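Plindimcombe Community Help > House and Home
Reading time: 4 minutes

We use cookies to remember your settings and see which pages get read. Accept all / Manage cookies

How much "dressing" does a house need before it goes on the market?

Posted by damp_larder

We are putting our house up for sale in July, and the agent (Hepburn, the ones with the green door by the bus stop) has been round and left us a leaflet on "dressing your home". I had thought we would hoover, open a window and put the price on it. Apparently this is how people sold houses in the olden days.

The leaflet wants the walls neutral, the beds to have more cushions than a person could sleep with, and every worktop cleared except for "one or two lifestyle touches". The lifestyle touches suggested are a cookery book open on a stand, a bunch of eucalyptus and a bowl of fruit. In our house the lifestyle touches are a pile of unopened post and a bicycle pump.

It's a three-bed terrace, about as wide as a bus, with a back yard that gets the sun until ten past eleven. There are two things I'm stuck on. The first is the dining room, which is dark red. We painted it when we moved in and we like it, though I accept it's like eating inside a kidney. Do we have to repaint? The second is the old Brasero stove in the front room, which works perfectly well but has a crack in the glass and looks as if it came out of a shipwreck. My other half says take it out. I say a hole in the wall isn't a lifestyle touch either.

Budget is small. I would like to spend it where buyers will notice and nowhere else. Also, does anyone really buy a house on account of the cushions?

Posted by thirdlanding

We sold in the spring, after 20 viewings, so I have seen a lot of strangers look into my airing cupboard and can tell you a bit about what they care about.

Paint the dining room. I'm sorry, I had a green one and I mourned it. People will say "we'd have to redecorate" in the voice they'd use for "we'd have to rebuild the roof", and then they knock the cost of a roof off the offer. I used Trurkon trade white, the big tub, and it took three coats over the dark green. Red will be worse. Put a proper undercoat on first or you'll have a pink room by the weekend, and pink is also a decision.

Do not take the stove out. If you do, you've got a chimney to make good, a hearth to explain and dust in the butter. Ring a stove shop and ask for replacement glass. Ours was cut to size while I stood there, and the rope seal came with it. Then go over the body with stove polish and an old sock. Stove paint is fine too, but it stinks the first time you light it, so don't let that be the morning of a viewing. And dig out whatever paperwork you've got for the fitting of it. The solicitors will ask, and they'll ask on a Friday.

As for the rest, my list in the order I'd do it:

Front door. Wash it, and clean the number. People stand there with nothing else to look at while you hunt for the key.

Light bulbs. Same colour all through, and all working. We had four kinds in one hallway.

Bathroom sealant. A tube and a wet finger. Scrape the old stuff out completely, as going over the top looks dreadful.

Cupboards. They will open them. Take half of it to a friend's garage and be nice to the friend.

Smell. If you have a dog, you no longer know what your house smells like. Ask somebody blunt.

The kitchen I left nearly alone. Clear the worktops and put the kettle away if it's an ugly one. I did give in over the fruit. Real stuff kept getting eaten between viewings and I was forever buying bananas for strangers, so in the end it was artificial fruit and a dark woven basket.
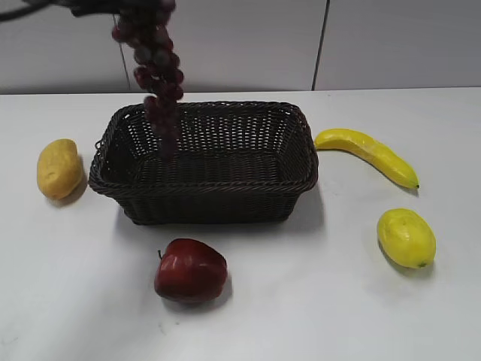 On cushions, no, I don't think anyone buys a house because of them. But the photographs online do get people through the door, and a made bed looks better in a photograph than an unmade one. Two cushions per bed will do. I refused to have a "throw" and the sale went through regardless.

The other thing I'd say is to be out when they come. I stayed in for the first few and followed people about, apologising for the stairs. The agent asked me very politely if I had any errands.

Posted by OddSockDrawer

Disagree about painting. I bought a house with an orange kitchen and a purple bathroom, and I got it cheap, so from where I'm sitting bad paint is a public service. Leave it red.

Posted by plindim_ladder

I decorate for a living, so bear in mind that I'm going to tell you to buy paint.

The post above about undercoat is right. Over dark red I'd go with a grey undercoat, odd as that sounds, and then two coats of whatever pale colour you can stand. Straight white over red glows at you for a week and needs coat after coat. Wash the walls with sugar soap before you start, particularly in a room where people have been eating for years. You wouldn't believe the gravy. Fill the holes where the pictures were, sand them flat, and spot-prime the filler or you'll see every one when the sun comes round.

Don't go brilliant white in a room with little light, though. It goes the colour of old bathwater. Something warm and slightly off-white will look cleaner.

If you really have only a small pot of money, I'd split it. Say you've got £100. Paint and undercoat will eat most of that for one room, and what's left goes on the bathroom sealant and bulbs. Stove glass is extra, and I'd find the money for it, because a buyer who sees cracked glass starts wondering what else you've been living with.

Where I see people waste it is on stuff. They come back from the shops with a car full of vases and fairy lights, and the skirting boards are still filthy. I've worked in houses with a bowl of artificial grapes on the table, many with their own little frosty bloom, and a door handle hanging off behind it.

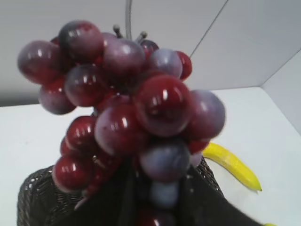 Buyers use the handle. So go round with a screwdriver one evening, every door, every hinge, every loose loo seat. Oil whatever squeaks. Bleed the radiators if they gurgle. It costs next to nothing and takes an hour, two if you stop to argue.

Last bit of advice, and it's the one customers ignore. Do the painting at least 10 days before the photographer comes. Paint needs time to harden, you need time to see the bits you missed, and somebody in every household leans on a wet door frame.

Posted by damp_larder

Thank you, all of you. Undercoat bought, grey, to general disbelief. We're starting on Sunday. The glass for the Brasero is being cut, and the bicycle pump has gone to live in the shed, where it turns out we already had two others. OddSockDrawer, if you'd like a red dining room, viewings are through Hepburn.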